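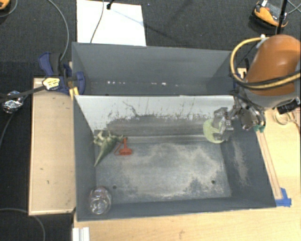

Figure 3. The bin workspace used for remote-control collection, with the gripper closed around a soft, pale green object near the back-right corner.

3.2 Collecting demonstrations in the bin

All demonstrations for the bin tasks were collected on one arm at the Dillow site. The bin is fixed to a wooden tabletop with clamps so that it does not creep when the fingers press against a wall. In early trials we left it unclamped, and a single hard push was enough to spoil the calibration between the side camera and the arm. We then had to throw away everything recorded after the push. The side camera gives the view in Figure 3 and does not move between episodes.

We compared two ways of showing the robot a task. In the first, which we call hand guiding, the operator holds the wrist and moves the arm through the task while the motors compensate for its weight. In the second, remote control, the operator sits at a desk with the Fultero handset and moves the arm from there, watching it directly. Both methods write the same record: joint positions, gripper opening, and the camera stream. The Flomamik software handles the recording for both, so that differences in timing between the two sets should come from the operators and not from the logging.

Hand guiding was quicker to learn. Operators who had never touched the arm could complete a pick in their first session, and they rarely drove the fingers into the floor of the bin. It has one serious drawback for our purpose. The operator's hands and forearms are in the camera view for most of the episode, and often cover the object at the moment of the grasp. A policy trained on these images sees something it will never see when it runs alone. We tried replaying the recorded joint positions without the operator and filming the replay. With rigid objects this worked well enough to be useful. With soft objects it did not, as a small change in how the object lay at the start led to a different grasp and sometimes to none.

Remote control leaves the view clear, and for that reason it supplies most of the training data. The final set holds 179 remote-control episodes, collected in August by 2 operators. Hand-guided episodes were kept apart and used only for the comparison in Section 4.

Each episode starts with the arm lifted clear of the bin and the gripper open. The operator is told which object to take and lowers the fingers towards it, closes them, and lifts. The episode ends when the object has been released at the target place or when the operator gives up. Failed attempts within an episode were left in. If the first grasp slipped and the second held, the whole movement was stored as one demonstration, with the time of the slip marked afterwards by a second person. We did this because a policy trained only on clean grasps had no way of getting back to the object once it had missed.

The objects were chosen to differ in shape and stiffness. In Figure 3 a green plastic dinosaur, a small red-orange object with an upright handle and a clear plastic cup or bottle share the bin with the item in the gripper. Clear objects gave the operators little trouble at the desk, but were hard to make out in the recorded images when light caught the rim. Long, thin parts such as a tail caused a different problem: operators disagreed on whether to grasp them or to go for the body. We gave no instruction on this point, and both choices are present in the data.

Corners proved to be the hardest part of the bin for remote control. The side panels slope, and an operator at the desk has to judge the gap between the wrist and the panel by eye. Most operators dealt with this by turning the wrist before going down. A few went down first and then moved sideways until the object was pushed against the wall, which worked for soft items and tended to tip rigid ones over. Hand guiding did not show the same pattern, presumably because the operator could feel the wall through the arm.

The floor of the bin was not cleaned between episodes. Fine dust and smudges on the panels change the look of the background over a long run of recording, and we wanted that change in the training images. A separate set of 13 episodes was recorded with the bin wiped down and was held back for testing.

Before training, we cut the idle time at the start of each episode, up to the first movement of the handset. Pauses in the middle were kept. Operators often stopped just above an object before closing the fingers, and shortening these stops in a pilot run made the trained arm close too early. The Mikuš filter was applied to the joint positions to remove hand tremor, with the same settings throughout. Gripper commands were left as recorded, including the small corrections that some operators made after the fingers had already closed.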